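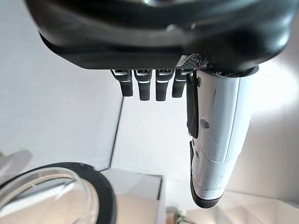
The Long Way to a Gentle Grip

Wilma Van Leeuwen keeps a mug of tea on top of the server cabinet, where the warm air from the vents stops it from going cold, and she will tell you with some pride that this is the most reliable piece of thermal control in the building. She has been writing software for robots for most of her working life. She started with conveyor sorting, spent a long stretch on warehouse navigation, and came to hands fairly late, when a former colleague talked her into joining a small company called Clulau over what was supposed to be a quick lunch and lasted until the restaurant started setting the tables for dinner.

Clulau doesn't build hands. It buys them, and it writes the software that tells them what to do, which is a bigger job than it sounds when you say it that fast. The layer that plans the motion is called Pitura. The layer underneath, which takes a plan and turns it into commands for the joints while keeping an eye on everything that might go wrong, is called Plokby, and there is a long story behind that name involving a misheard word on a bad phone line, which I was told twice by two different people with two different endings.

I went to see them in September, when the mornings had just turned cool enough for a sweater, because I wanted to understand something that had been bothering me for a while. We have had good robot arms for decades. They weld, they paint, they stack. So why is it still such a big deal when one of them picks up a jar?

"Because an arm mostly has to be somewhere," Wilma said, pulling out a chair for me and moving a pile of printouts off it. "A hand has to be somewhere and then keep on making up its mind after it gets there."

The view from the wrist

Much of the work at Clulau happens through a small camera that rides along near the wrist and looks down past the fingers. It is a funny view to get used to. The hand is always in it, taking up a good part of the picture, and whatever the robot is supposed to be interested in tends to be peeking out from behind a knuckle. On the screen in front of us were four dark fingers hanging in a row and a big white thumb to the right of them, with a black rubbery pad wrapped around its tip, and only then, lower down, the things on the table.

Hagos Chala looks after the perception side, and he has strong feelings about this view. When he arrived, the system was still using a set of rules that simply painted out the hand before anything else looked at the picture. Somebody had drawn the outline by hand, once, with the fingers straight, and it was fine as long as the fingers stayed straight. The minute they curled, the outline covered the wrong part of the picture, and the software would now and then report, with great confidence, that it had found a new object on the table. It was the hand's own thumb.

"It tried to pick itself up," Hagos said. "Very politely! It slowed down and everything."

What they do now is let the joint readings help. The software knows how far each finger is bent, so it can work out what the hand should look like from the camera at that moment, and compare that with what the camera sees. Where the two agree, it's hand. Where they don't, it might be something worth grasping, or it might be a reflection. Glossy white surfaces are a trial, and so is a clear container, which can look like very nearly nothing at all from certain angles. Hagos has a folder of saved pictures he calls the glass folder, and he opened it for me with the air of a man showing vacation slides that had not gone well. In one after another the software had found a rim perfectly and then decided there was nothing inside it, or had put the far side of a bowl where the near side was.

The fix has been less clever than I expected, and I liked it all the more for that. The perception code is allowed to say it isn't sure. Each surface it reports comes with a measure of how much it believes itself, and the planner is required to read it. A see-through side gets a low number, a dark rim gets a high one, and so the hand goes for the rim. Hagos argued for this for a good long while before it went in. The old planner had no place to put doubt. You gave it a shape, and it took the shape as gospel.

Planning, and changing the plan

The planner is Evelien Goossens's territory. She came to robots by way of train timetables, and she still talks about grasps as if they were connections that could be missed. Pitura comes up with up to 100 candidate grasps for a single object, she explained, and most of them are silly. They come in through the tabletop, or they need the thumb to be on the other side of the hand. Those get thrown out almost at once. The remaining few are scored for how steady they would be, how much room there is for the fingers on the way in, and how bad it would be if the object turned out to be a little to the left of where everyone thought.

That last one is her favorite. She calls it the forgiveness score, and it took her a whole winter to get right. Early on, Pitura loved a tight, elegant pinch between thumb and first finger, and on paper the pinch was wonderful. At the bench it had to be nearly perfect or it would nudge the thing it was trying to hold and send it skating off toward the edge. A wider, clumsier wrap with all the fingers got a lower mark for elegance and could be off by quite a bit without anyone minding.

"I had to teach it to be a bit more like my aunt," Evelien said. "She picks up every cup with both hands and she has never dropped one."

She showed me how the plan gets redone on the way down, too. The wrist camera delivers 30 pictures a second, and Pitura doesn't use every one of them for a full rethink, since a full rethink takes longer than that. It makes small corrections all the time and saves the big reconsidering for when something has moved farther than the corrections can handle. Deciding where that line sits has caused more discussion at Clulau than any other single number in the code. Set it too low and the hand dithers above the table like someone choosing a chocolate. Set it too high and it sails on down with an out-of-date idea of the world. I asked what the number was at the moment and Evelien laughed and said I had better ask after lunch, as there was a change waiting for review.

The loop at the bottom

Underneath all that is Plokby, which runs 1,000 times a second and doesn't know what a jar is. It knows joint angles, motor currents and limits. Torben Lindemann wrote most of it and is fond of it in the way some people are fond of an old truck. He doesn't want it to be clever. When a new person joins and suggests that Plokby could perhaps take on some small extra duty, Torben gets them a coffee and explains, kindly and at length, why it won't.

The reason is timing. If the planner is late with an answer, the hand can wait. If Plokby is late, a finger keeps doing whatever it was last told to do, and it may have been told to close. So everything in that loop has to finish in its little slot, every time, and anything that might take longer on a bad day has to live elsewhere. Torben once spent the better part of a month hunting a hiccup that showed up only late in the afternoon. It was a logging routine, one line of it, that tidied up after itself when its file reached a certain size. On most days the team went home before the file got that big.

He has a soft spot for contact, though, and this is where he'll talk until the lights go off. At the moment a finger meets something solid, the control has to change its mind about what it wants. Before contact it is chasing a position. Afterward it should be looking after a force. Switch too early and the fingers go limp in the air. Switch too late and they squeeze. For a long time Plokby flipped from one to the other at a set threshold, and you could hear it, a small tick in the motors. Now it blends between them, and each finger does so on its own schedule. The thumb gets its own tuning entirely, having its own work to do against all the others.

The part in the drawer

There is another piece of software in the building that doesn't have a proper name, though it's filed under Peeters after the street where the team had its first office. It's the tooling: the replay viewer, the scripts that line up camera pictures with joint readings, the page that shows which version of everything was running when a grasp went wrong. Amber Segers took it over when it was mostly a drawer full of odds and ends, and to hear the others talk she has changed their lives.

Before, if the hand did something strange, four people would stand at the bench and each remember it differently. These days Amber drags a slider back and forth and they watch it together, with the picture on one side and what each layer believed on the other. She has made it possible to take a recorded run and feed it to tomorrow's planner to see what it would have done instead. A replay can't tell you how the object would have moved, and Amber is firm about that with anyone who gets excited, but it can tell you whether the new code would have made the same daft choice in the same spot. Evelien runs it before every change. Hagos has hooked up his glass folder to it.

"I came here wanting to work on hands," Amber told me, "and I've ended up working on the people who work on hands. I like it, they're very grateful. They bring me cake."

She was in the middle of lining up two clocks when I left her, one in the camera and one in the hand, which drift apart over a long day by an amount so small that I had to ask her to say it again. It matters when a finger is moving fast. Wilma had wandered over by then to look, tea in hand, and Torben came after her, and before long the whole group was bent over one screen arguing in a friendly way about which of the two clocks ought to be believed. I found my own coat.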